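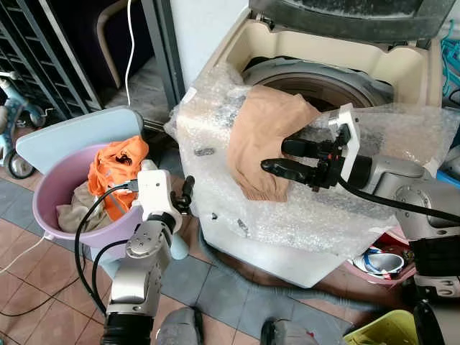

Section 5: Your First Load

You've levelled the feet, hooked up the hoses and run the empty rinse. Now for the fun part – real washing! Everything below applies to the Graltstead top loader, whichever colour you chose.

Before you begin

If you've left any protective wrap on the cabinet, keep it well clear of the lid hinge and the drum opening. Take it off any vents and off the control panel before you press Start.

1. Bring your washing over in a bucket or basket and set it on something low and steady. A child's chair is a lovely height for this, and it saves a lot of bending.

2. Lift out one piece at a time. Thin, stretchy things like to tangle around everything else, so start with whatever is on top. 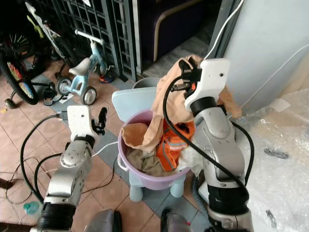
Work your way down to the heavier garments, checking pockets as you go. Coins and screws are the big ones to catch.

3. Keep hi-vis vests for a separate load. Close the zips or tabs, turn them inside out and choose Gentle at 30 degrees. The reflective tape will thank you for it.

4. Open the lid fully, until it rests back by itself.

Caution: Keep children's hands away from the lid and drum, and move trikes, bikes and shoes out of your walking path.

5. Drop the clothes in loosely around the drum. Stop when it's almost full, and never push down to squeeze in more.
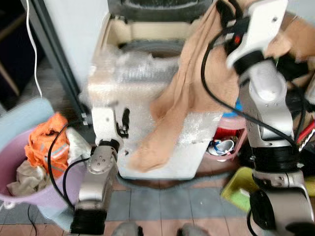

Yousafzai
Set-up guide writer, Filtness Home Laundry, Mornville

6. Add detergent to the tray, close the lid and press Start. The machine weighs the load for 10 seconds, then fills.

Note: Delicate pieces do beautifully in a mesh bag. Put the bag in last, near the centre, and choose Gentle.

7. When the cycle ends, wait for the click before opening the lid. Shake each piece out and hang it up while the creases are still soft.

For stains and soaking, go to Section 6.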